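Section 4. Ground rules for running garments in the two-arm cell

Last changed August 2023. Sections 1 to 3 cover bolting things down and getting both arms talking to the computer. If you skipped them, go back, please, especially the part about cable clips.

I wrote this section for anybody who's about to run laundry in one of our Bastport cells for the first time. It's the house rules, more or less, with some of my own opinions mixed in (I've marked a few of those as opinions so you can argue with me). The Hiso checklist on the door is the short version. When the two disagree, follow the checklist and write to me so I can fix this page.

4.1 Before you switch on

1. Look over the work surface. Crumbs, lint, bits of thread, all of it counts. Wipe the mat down before the first run of a session and again whenever you change garments. I use a barely damp cloth and then a dry one.

2. Check both bases on the rail. Put a hand on each one and push sideways. There should be no play at all. If there is, stop and go back to Section 2.

3. Follow each cable with your finger from the base to the gripper. You want it clipped along the links, with enough slack at the wrist for a full turn. A loop at the gripper is fine. A loop that can hook on the basket isn't.

4. Make sure the lid is on the cable duct and nothing is lying on top of it. Tape, screws and offcuts of plastic all end up there sooner or later, and they're easy to miss.

5. Set the speed limit to 300 millimeters per second in the Welov panel. That's our limit for cloth work with the doors shut, and it isn't the factory setting, so do look at the number each time.

Caution: Hands stay out of the cell whenever either arm is powered. "It's only holding still" doesn't count as off! Press the stop button, watch for the panel to say HELD, and then reach in.

4.2 Placing the garment and the basket

6. Stand the basket in a back corner, inside the reach of one arm and well clear of the other arm's elbow.

7. Lay the garment down so at least one hem is open to the gripper. It doesn't have to be neat. Pants go down in a heap at my station and I only fuss with them if both legs are balled up underneath.

8. Empty the pockets and do up any zippers. Yes, every time. I once spent most of an April afternoon chasing a grip fault, and it was a coin.

Note: Pale cloth on a pale mat is harder on the wrist cameras than you'd expect. We keep patterned mats in the cells for that reason, but the print washes out under strong light, so turn the lamp down if the back of the floor goes white on your monitor. (Opinion: dimmer is nearly always better.)

4.3 The first grip

9. Bring the gripper in low and slow, jaws open, and close on a single fold. You're looking for a pinch of fabric between the fingers with the rest of the leg still lying on the mat.

10. Pause and check the wrist view before you lift. Look for a fold that's properly between the fingers, a seam that isn't twisted hard around one of them, and a fair bit of room between the cloth and the basket wall.
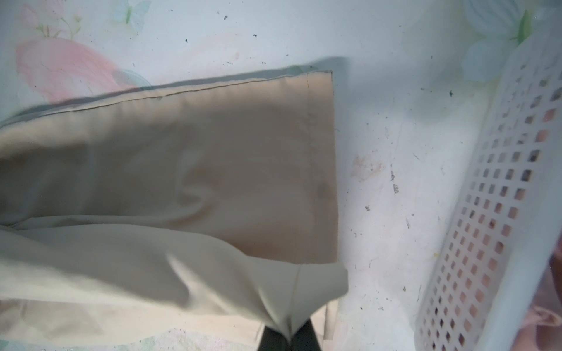
11. If you like what you see, press Confirm and raise the arm a couple of inches. If you don't, open the jaws, back off, and try again. Don't drag the garment sideways to fix a bad grip. Dragging stretches the hem and pushes dirt across the mat.

12. Write down the grip force the first time you use a new garment. The number goes in the Ziółkowski sheet, in the column next to the garment tag. My usual tan cotton pair is tag 783, and you're welcome to copy my settings as a starting point.

4.4 Working with both arms

Running one arm is pretty relaxed. Running both is where people get into trouble, me included, so please take this part slowly. The rule I care about most is that only one arm moves over the middle of the floor at a time. The other one parks on its own side, over the basket if that's where its next job is, and waits there until the first arm is clear.
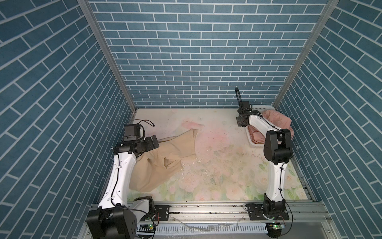 You can switch this rule on in the software (Welov panel, Zones, Shared floor) and the second arm will refuse to enter until the first has left. I still want you to keep your eyes on both wrists, as the zone check knows where the links are and has no idea where the cloth is. A long pant leg can hang well outside the zone. Same goes for the cable loops.

13. Name the moving arm out loud before you start it, "left moving" or "right moving." It feels silly for a day or so and then it's just habit.

14. Never let both arms pull on the same garment unless the job file is marked for two-arm handling. Those files have a 2 at the end of the name.

15. Set the wait time between arms to 2 seconds. Shorter works fine on a good day, and I'd still rather you left it alone.

Caution: If a garment snags on the basket rim or on a link, hit stop first and open the jaws second. Opening first can let the cloth spring back and wrap around the wrist.

4.5 When you finish

16. Park both arms, power down, and wait for the lights on the panel to go out.

17. Lift out the basket and shake it over the trash. Then take a brush to the rail, including around the screw heads.

18. Look over the garment for spots or pulled threads and note them in the sheet. A mark that was there before your run should already be listed. If it isn't, add it with a question mark and carry on.

19. Sign the door checklist. Cell changes, even tiny ones like moving a clip, go on the back of it.

Section 5 covers swapping finger pads and what to do when the two wrist cameras don't agree.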